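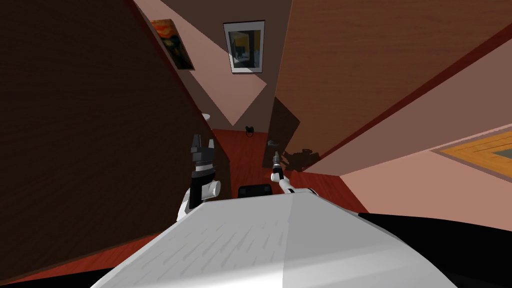 特集 家庭用双腕ロボットの手先を選ぶ
Kotaldale技術研究所における比較試行から

文・編集部

家庭内で働くロボットの手先について、どの機構を選ぶべきかという問いには、まだ定まった答えがない。工場であれば、扱う部品の寸法も姿勢も事前に決まっており、グリッパーはその部品に合わせて設計すればよい。住宅では事情が異なる。同じ一台が扉を開け、棚の上の道具を取り、戻す。対象の形も重さも、置かれた向きもそろわない。

Kotaldale技術研究所では、双腕の移動ロボットを対象に、グリッパー、アーム制御、カメラ配置の組み合わせを比較する計画「Dreltero」を進めてきた。比較はまず計算機上の仮想住宅で行い、有望な組み合わせを絞り込んだうえで実機に移す。本稿では、前半にあたるシミュレーションでの試行を取り上げ、どのような条件で何を比べ、どこで判断が分かれたのかを報告する。

比較の前提

Drelteroで比較の対象となったグリッパーは二種類である。ひとつは、指の幅が広く、把持力に余裕をもたせた「Grolley」。もうひとつは、指先を細く絞り、狭い場所への進入を優先した「Ferraro」である。いずれも研究所内で設計された平行開閉式の試作モデルで、市販の予定はない。名称は設計を担当した二つの班がそれぞれ付けたもので、所内の資料でもそのまま用いられている。

アームの制御方式は3種を用意した。第一は、手先の目標位置を逐次与える位置制御。第二は、外力に応じて手先の硬さを変えるインピーダンス制御。第三は、過去の操作記録から学習した方策による制御である。カメラについては、頭部に置く配置と、手首に置く配置、その両方を併用する配置を比べた。

課題は12種類を定めた。扉に関するものが最も多く、レバーハンドルを下げる、半開きの扉を押し広げる、引いて通り道をつくる、といった動作がそれぞれ独立した課題になっている。残りは、道具を持ち上げて姿勢を変える課題、持ち替えの課題、置き戻しの課題である。把持の対象として用意した物体のモデルは30を超える。

シミュレーションを先に行う理由として、研究所の技術報告は再現性を挙げている。実機で扉を繰り返し開閉すれば、蝶番の渋さもハンドルの遊びも少しずつ変わっていく。仮想環境では、初期状態を厳密にそろえたうえで手先だけを交換できる。機構の違いに由来する差と、環境の変化に由来する差を切り分けるには、この段階が欠かせないというのが計画側の考え方である。

扉の前で何が起きるか

扉の課題は、当初の想定よりも多くの検討時間を要した。レバーハンドルを握って下げるだけであれば、両グリッパーの差は小さい。差が現れるのは、その前後の動作である。

ハンドルに手先を届かせるには、アームを伸ばす経路が必要になる。住宅の廊下や部屋の境では複数の扉が近接して開いていることがあり、その場合、アームは扉板の間の狭い空間を通らなければならない。Grolleyは指の外形が大きいため、経路計画の段階で候補が大幅に減る。扉板との間に確保すべき余裕を標準値に設定すると、経路が一本も見つからない初期配置もあった。余裕を小さくすれば経路は得られるが、今度は接触の危険が増す。

Ferraroは同じ配置でも経路の選択肢が多く、手首の向きにも自由度が残った。特に、ハンドルの下側から斜めに手先を近づける経路は、Ferraroに固有のものとして技術報告に詳しく記されている。一方で、ハンドルに触れた後の動作では弱点も見られた。指先が細いため、ハンドルを押し下げる途中で接触点が先端側へずれていくのである。位置制御との組み合わせではこの傾向が強く、ハンドルが下がりきる前に指が外れる試行が目立った。

インピーダンス制御に切り替えると、指が外れる前に手先がハンドルの円弧に沿って動くようになり、結果は改善した。学習による方策では結果のばらつきが大きく、初期姿勢が操作記録に近いときは最も滑らかに動作し、離れているときは手先がハンドルの手前で迷うような動きを示した。計画側はこの点について、記録の量を増やして解決すべきか、初期姿勢を整える動作を前段に加えるべきかを、なお検討している。

扉の課題でもうひとつ論点となったのは、もう一方の腕の扱いである。双腕の機体では、片腕がハンドルに向かう間、反対の腕をどこに置くかを決めなければならない。体の脇に下げておけば安全に思えるが、台車が前進する際に扉の枠と干渉しやすい。前方に構えておけば、扉が戻ってきたときに受け止められる反面、頭部カメラの視野をふさぐ。試行では、待機する腕を前方のやや高い位置に構える設定を基準とし、必要に応じて下げる設定を比較用に加えた。

基準の設定は、扉を押し広げる課題では良好であった。先に開いた隙間に待機側の手先を差し入れ、扉板を押さえることができる。引いて開ける課題では、待機側の腕が扉の動く範囲に入り込むため、台車をいったん後退させる動作が必要になった。この後退の量を制御側が自動で決めるか、課題ごとに固定するかについては、比較の公平を期して固定値が採用されている。

視点の傾きと認識

カメラ配置の比較は、研究所の内部でも意見が分かれた項目である。頭部カメラは部屋全体を見渡すことができ、扉の開き具合や床の空きを把握するのに適する。しかし、手先がハンドルに近づくと、腕そのものが対象を隠してしまう。手首カメラでは対象が常に近くに見えるが、腕の姿勢に応じて視界が大きく傾き、壁や扉の輪郭が画面の中で急な斜線になる。

人が画面を見ながら遠隔で操作する場合、この傾きは負担になる。操作者は、水平の手がかりを失ったまま左右の手先を動かすことになり、奥行きの判断も遅れる。画面を水平に補正して表示する方法も試されたが、補正後の画面では手先の動く向きと操作入力の向きが一致しなくなり、かえって誤操作が増えた。最終的には、補正を行わず、画面の隅に重力方向の印を重ねる方式が残った。

学習による方策にとっては、傾きそのものは大きな障害にならなかった。操作記録に傾いた視点が十分に含まれていれば、方策は傾いた画像からでもハンドルの位置を推定できる。問題になったのは影である。仮想住宅の照明は実行のたびに向きを変えることができ、グリッパーやアームの影が床や壁に落ちる。輪郭のはっきりした影がハンドルの近くにかかると、方策が影の縁を扉の縁と取り違え、手先を外側に誘導する例が確認された。

この現象を受け、途中から照明の条件を評価項目に加えることが決まった。条件は、正面のやや上から柔らかく当てる照明と、側方から強く当てる照明の二つである。後者では、頭部カメラ単独の配置の成績が顕著に低下した。併用の配置は両条件で安定していたが、計算の負荷が増し、制御周期を延ばさざるを得ない場面があった。制御周期を延ばすとインピーダンス制御の利点が薄れるため、カメラの選択は制御方式の選択と切り離して論じることができない。

柄を挟むという課題

扉と並んで、Drelteroが重視しているのが柄のある道具の把持である。住宅には、太い頭部に細い柄が付いた道具が多い。台所にも浴室にも物置にもあり、形は違っても重心が頭部側に偏っている点は共通する。平行開閉式のグリッパーにとって、この偏りは扱いにくい性質である。

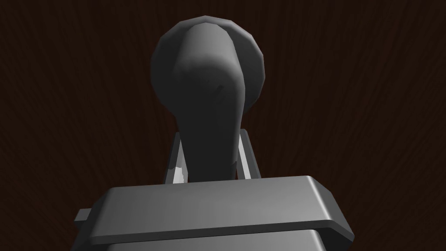

柄の下部を二本の指で挟み、頭部を上にして保持した状態。シミュレーション画像。

柄の下部を挟んで立てた姿勢では、頭部の重さが指から離れた位置にかかる。機体が静止しているうちは保持できても、手首を回すと、指の接触面を軸として道具が回転しようとする。指の幅が広いほど回転への抵抗は大きくなるため、この課題ではGrolleyが有利であるという予測が立てられていた。

結果は予測の方向と一致したが、差は柄の形状に左右された。柄が一様な太さであれば、Grolleyの広い指は面で接触し、回転をよく抑える。柄が先に向かって細くなる形では、平らな指が柄の一部にしか当たらず、接触は実質的に線に近づく。この場合、二種の差は縮まり、条件によってはFerraroのほうが姿勢の乱れが小さかった。指が細い分、柄の傾きに合わせて挟む位置を細かく選べるためと報告されている。

挟む位置の選択は、それ自体が比較項目になった。頭部に近い位置を挟めば回転の力は小さくなるが、指やグリッパー本体が頭部に当たり、道具を別の場所に置く動作が制約される。柄の端に近い位置を挟めば、置く動作の自由度は増すものの、保持は不安定になる。試行では、挟む位置を柄の上部、中ほど、下部に分けて比較した。位置制御では上部が、インピーダンス制御では中ほどが最も良い成績を示し、下部は持ち上げる速度を落とした場合に限って実用の範囲に入った。

下部での把持が評価から外されなかったのは、実際の住宅で上部や中ほどを選べない状況が珍しくないためである。道具が壁際に立てかけられていたり、容器の中に収まっていたりすれば、手を入れられる場所は限られる。計画では、こうした初期状態からの把持を「制約付き把持」と呼び、通常の把持と分けて集計している。制約付き把持に限れば、Ferraroの成績はほぼすべての制御方式でGrolleyを上回った。

物体モデルの粗さをめぐって

シミュレーションでの把持試行に常につきまとうのが、物体モデルの精度の問題である。Drelteroで使われた物体には、曲面を細かく再現したものと、少数の平面で近似したものが混在している。円い縁が短い直線の連なりとして表される程度の粗さであれば、画像認識への影響は小さい。他方、接触の計算では無視できない影響が生じる。

平らな指が多面体の角に触れると、接触点は角の両側を行き来し、計算上の力が細かく振動する。実物の丸い面であれば起こらない振動である。インピーダンス制御はこの振動に反応し、手先を小刻みに動かしてしまう。試行の初期に、頭部を直接挟む課題でインピーダンス制御の成績が不自然に低かった原因は、後にこの点にあると判断された。

対策として、画像の生成に使う形状と、接触の計算に使う形状を分ける処理が導入された。見た目は粗いままでも、接触の計算には滑らかな形状を与えるという方法である。この変更に伴い、それ以前に得られた頭部把持の記録はすべて参考値の扱いとなり、課題を改めて実施した。再試行に要した期間は6週間である。計画の日程はこれによって後ろにずれ、実機への移行は当初の予定から繰り下げられて9月となった。

同様の検討は、摩擦の設定についても行われた。指と物体の間の摩擦係数は、実機での予備測定に基づいて与えられているが、表面の汚れや湿り気までは表現できない。そこで、係数を上下に振った条件を併せて実行し、順位が入れ替わる課題を洗い出した。扉の課題では順位の変動はほとんどなく、道具の姿勢を変える課題で変動が目立った。所内の報告書は、順位が入れ替わる課題について優劣の結論を保留している。

遠隔操作による記録の収集

学習による方策の元になる操作記録は、操作者が仮想住宅の機体を遠隔で動かして集めたものである。操作者は研究所の職員で構成され、ロボットの操縦経験がある者とない者の双方が含まれる。操作装置には左右の手に持つ入力器を用い、指の開閉は引き金の引き具合で与える。

記録の質は、グリッパーの種類によって異なる傾向を示した。Grolleyを操作した記録では、対象の手前で一度止まり、指を大きく開いてから近づく動作が多い。Ferraroでは、止まらずに対象へ寄せていく動作が多く、所要時間は短いものの、最後の位置合わせに修正が集中する。方策はこうした癖も含めて学習するため、機構の比較をしているつもりで操作者の癖を比較していることになりかねない。

この懸念に対し、計画では操作の手順書を定め、接近時の停止位置と指の開き幅をそろえた記録を別に用意した。手順書に沿った記録から学習した方策は、二種のグリッパーの差がより小さく現れる。自由に操作した記録による方策は、差が大きく、平均の成績も高い。どちらを比較の基準とすべきかについては、設計班と制御班の見解が一致しておらず、報告書には両方の結果が併記されている。

操作者への聞き取りも実施された。指の太さについては、太いほうが「どこで挟んでいるかがわかりやすい」という回答と、「対象が隠れて見えない」という回答がともに寄せられた。双腕の操作では、待機させている側の腕を忘れ、扉板に当ててしまうという指摘が複数あった。これを受けて、待機側の腕が物体に近づいたときに入力器を振動させる機能が追加されている。

実機に向けて残る課題

シミュレーションの結果をもとに、実機へ移される組み合わせは次のとおり定められた。扉の課題ではFerraroとインピーダンス制御、道具の課題ではGrolleyと位置制御を第一の候補とする。カメラはいずれも頭部と手首の併用とし、制御周期への影響を抑えるため、手首側の画像を縮小して処理する。学習による方策は、制約付き把持に限って評価を継続する。

課題ごとに異なるグリッパーを選ぶという結論は、家庭用の機体としては扱いにくい面がある。作業のたびに手先を交換する装置を載せれば、機体は重くなり、故障の要因も増える。双腕の利点を生かし、左右に異なるグリッパーを取り付ける案は、この事情から有力視されている。ただし、左右の手先が異なれば、持ち替えの課題で新たな検証が必要になる。右で取った道具を左に渡す動作と、その逆の動作は、もはや鏡像として扱えない。

設計班は、Ferraroの指先に交換可能な覆いを付け、必要なときだけ接触面を広げる改良を提案している。Grolleyについても、外形を変えずに指先のみを薄くする案がある。いずれの案もシミュレーション用のモデルは完成しており、既存の課題のうち扉と道具の代表的なものから順に実行される見込みである。

実機試験用の区画には、蝶番の硬さを調整できる扉と、レバーの高さを変えられるハンドルが設置される。仮想住宅で経路が見つからなかった配置も、可能な範囲で再現するという。試験は平日の日中に行われ、機体の校正は無人となる日曜日に自動で実行される予定である。

編集部では、実機での試行が一巡した段階で、左右に異なるグリッパーを備えた機体の持ち替え課題を中心に、続報を掲載する。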